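Frequently Asked Questions: Classroom and Hallway Display Boards

Who may reserve a display board?

Any teacher, club adviser or parent group at Trorkholm School may reserve a board. Students may apply with the signature of a staff member, who then becomes responsible for the display.

How do I make a reservation?

Complete the display request form at the front office or send it by email to the Facilities Desk. Please include the name of the group, the board you prefer and the dates on which you plan to set up and take down. Requests are handled in the order received. Boards for the spring open house in April are assigned separately.

How many boards are available?

The school maintains 16 boards. Ten are in the main hallway, four are in the library and two are in the Warutis Wing. The boards in the Warutis Wing are reserved for student artwork during the spring term.

How long may a display stay up?

The standard period is four weeks. One extension of two weeks may be granted if no other group is waiting for the board.

What materials may be used?

Paper, card, felt and fabric are all acceptable. Glitter, food items, live plants and anything that requires an electrical outlet are not permitted. Fabric backings must be pulled flat and fastened at all four corners. Dark backings are recommended for displays with colored lettering, as the words can be read from farther away.
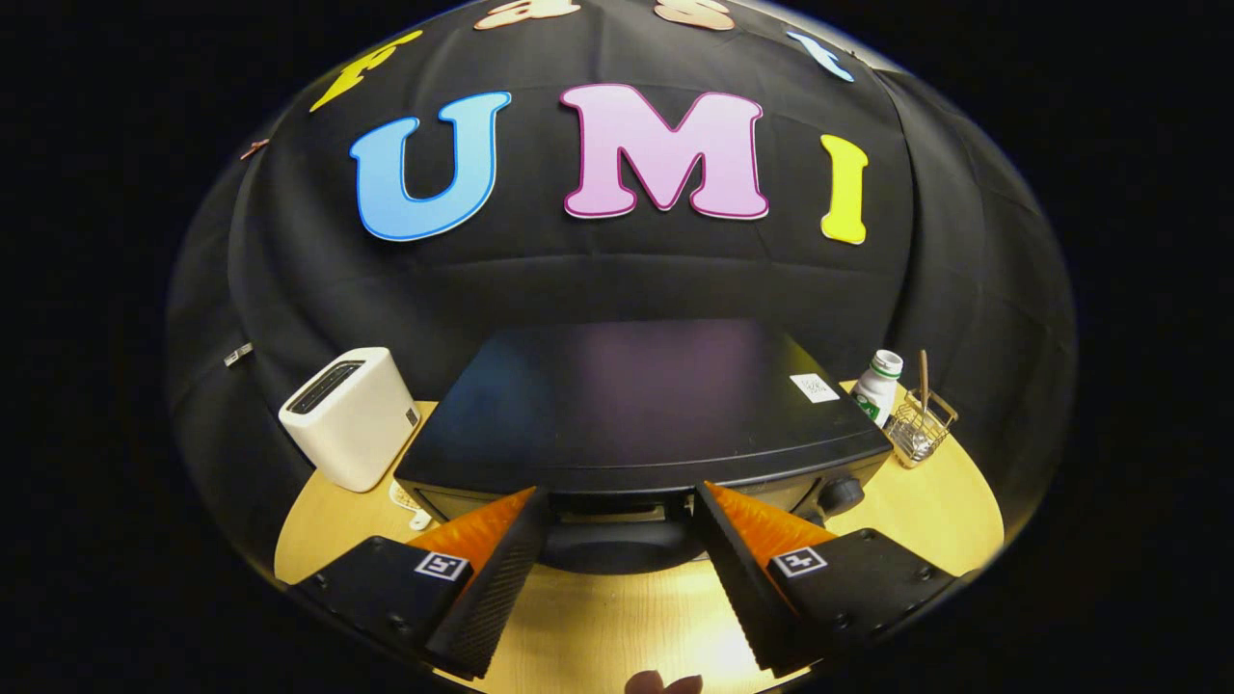

May I borrow letters and backings?

Yes. The lending cabinet in the Söderlund Room holds letter sets in several sizes, fabric in black, navy and cream, and a supply of pins. Sign the sheet on the cabinet door when you take items and again when you return them. Letters should be returned in their envelopes, sorted by set.

Is there a fee?

There is no fee for school groups. Outside organizations pay a deposit, refunded once the board has been inspected.

Are staples or tape allowed?

Pins only. Staples damage the board surface, and tape leaves a residue on painted frames.

What happens to displays that are not removed on time?

The Facilities Desk will take down the display and store the contents for two weeks. Unclaimed items are then recycled or added to the lending cabinet.

Whom should I contact with other questions?

Please write to Themba Kekana, Facilities Desk, or call at the front office between 8:00 a.m. and 3:30 p.m. on school days.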